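# 关于我们：Sondside 机器人社

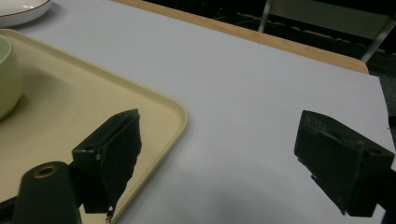

*本页最后更新：七月（更新人：Xiomara Lyons）*

大家好，我是 Xiomara，在社里管训练安排，也管这个网页，所以错别字请找我，别找 Lyle。

我们是 Sondside 中学的机器人社，活动地点在科学楼一层最里面那间，走廊尽头右手边，门上贴着一张褪色的 Keltari 杯海报。现在社里有 15 个人，初二到高三都有，有人写代码写得飞快但是不敢碰电钻，也有人反过来。我自己属于后一种（我的第一段 Python 到现在还被存在共享文件夹里，文件名就叫"别学这个"，谢谢大家）。

## 我们是怎么开始的

社团最早就是三个人想报名 Keltari 杯，学校说报名得有社团，那就成立一个呗。那年我们做的是小车，循迹加避障，赛前一晚还在换轮子，最后跑了个倒数。但是回来的大巴上大家已经在吵明年底盘要不要加宽了，我那时候刚进社，坐在后排听得津津有味，下车就决定留下来。

Lyle Whitlock 是我们的指导老师，平时教物理。他有一条规矩：可以问他"为什么"，不可以问他"帮我改一下行不行"。刚来的同学都会觉得他有点狠，过两个月就习惯了，而且你会发现他其实一直在旁边看着，螺丝拧歪了他比谁都先皱眉头。

## 这一年在忙什么

小车我们还在做，不过今年大部分力气都花在一个叫 Gredum 的项目上，就是让机械臂学会收拾餐桌：杯子、盘子、托盘，该拿的拿，该放的放。听起来很家常对吧？我一开始也觉得，收个桌子能有多难，我妈三分钟就收完了。结果光是"怎么夹住一个杯子"这件事，我们就讨论了整整一个学期。夹杯沿还是夹杯身，从上面下去还是从侧面进，夹多紧，每个人都有一套理论，白板擦了又写。

我们的做法是先用手持夹爪自己做一遍，夹爪上带相机，人拿着它去抓、去放，把过程录下来，再拿这些数据去训练。好处是不用一直占着机械臂（只有一台，排队排到吵架），谁有空谁就可以录。一组任务录 100 遍，听着枯燥，其实两个人搭档、放点音乐，很快的！录的时候有几件事要讲究：

- 手要稳，动作别太快，新同学普遍太快
- 每一遍开始之前，把桌上的东西换一下位置，不要每次都摆在老地方
- 桌面和光线有变化要写进记录本，日期写不写随你，字写清楚就行
- 录坏了的也留着，标成"失败"，不许偷偷删

最后一条是吃过亏才写上去的。有一阵子我们只留成功的，后来模型一碰到夹歪的情况就完全不知道怎么办，找原因找了好久，最后翻聊天记录才发现大家都在默默删视频。

夹爪的手指是我们自己一版一版改的，现在用的这个样子已经跟最早那版没什么关系了。指尖容易磨，所以备件盒里永远要有一对新的。用掉了请马上补，求求了。

## 比赛和别的活动

Keltari 杯还是每年都去。去年拿到了第 26 名，对我们来说是最好成绩，社里那天晚上聊天群刷了几百条，全是表情包。今年的目标嘛，往前挪几位，具体几位大家意见不统一，我就不写在这儿了，免得明年有人截图。

另外还有 Dimitriou 开放日，是隔壁社区中心办的，我们每年去摆一张桌子，让小朋友拿着手持夹爪试着夹东西。我特别喜欢这个活动，小朋友真的会用你完全想不到的方法抓杯子，有一个小姑娘把夹爪整个翻过来用，动作居然还挺顺，回来以后我们真的照着试了一下午。

## 平时怎么活动

放学后下午四点到六点，一周两次，具体哪天看每学期的课表，开学会贴在门上。考试周停。前半个小时一般是各组说说进度，谁卡住了就讲出来，剩下的时间各干各的。社里大致分三摊：

**机械组**，画图、打印、装配，手上经常有胶水。

**程序组**，控制和训练都归他们，他们坐的那排椅子最舒服，我已经抗议过了。

**数据组**，录数据、检查数据、整理记录本。这一组去年才单独分出来，以前是谁都干一点、谁都不爱干，分出来以后反倒有人抢着来，因为最容易上手，来的第一天就能干正经活。

不用一进来就选，先每个组待两周再说。换组也可以，跟我讲一声就行。

## 想加入？

不需要会编程，也不需要以前玩过机器人。我们没有笔试，也没有面试，只要求你来三次活动，三次之后还想来，就算社员了。初一的同学得等一年，实在着急的话可以先来旁听，工具先不要碰。

社费一学期收一次，主要花在打印耗材和比赛报名上，有困难请直接找 Lyle，他不会多问。工具和护目镜社里都有。长头发扎起来，别穿拖鞋来，电脑有就带，没有就用社里的，那两台稍微老一点，开机的时候可以去接杯水。

## 毕业的学长学姐们

欢迎回来看看！上届有几位还在帮程序组看代码，非常感谢。想寄旧零件给我们的也请先在群里说一声，柜子真的快满了，上次那箱步进电机到现在还放在 Lyle 办公桌底下。

## 联系我们

活动时间直接来敲门就好，敲响一点，打印机开着的时候里面听不太清。其他时间可以去物理办公室找 Lyle Whitlock，或者在科学楼一层的社团信箱里留张纸条，写上名字和班级，我每周会去收。家长想来参观也没问题，提前跟 Lyle 约个时间。

下学期的分组名单定好以后，我会更新在这一页。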